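Ondus table set: notes on the things

Kept by Jeptoo Mutiso, with corrections from Thijs Brouwer. Covers the small items on the front table and the toys behind them. An earlier version called this "a full household set". It is nothing of the kind, and I have taken the phrase out.

What's in it

The latch box is the best thing here: light wood, a small red door at the upper left, more doors and catches besides. The label says "busy box" in some entries and "latch board" in others. Same sort of toy, so please pick one.
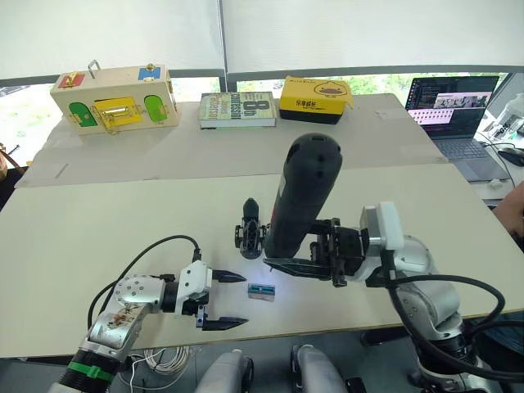 The black handheld tool is listed as a screwdriver. I'd want to see the bit before I agreed. Ekow Opoku says the shape settles it; I don't think a shape settles much. It stays as "handheld tool" until somebody checks.

Small blocks are listed by colour alone, and I doubt that is enough.

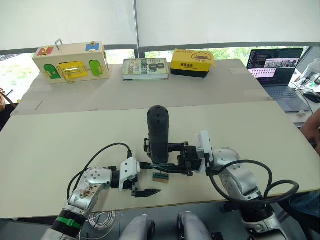
Page last changed: Feb 2, 2022

Known gaps

The Prallis list gives 130 entries. I suspect a good few are the same object under 2 names, and Elsie Rowbotham's recount is not due until April. Don't quote the figure before then.

"Tidy" and "untidy" are one person's opinion. Two of us tried marking the same tables and disagreed on 5 of them.

Corrections to Jeptoo, with the entry number.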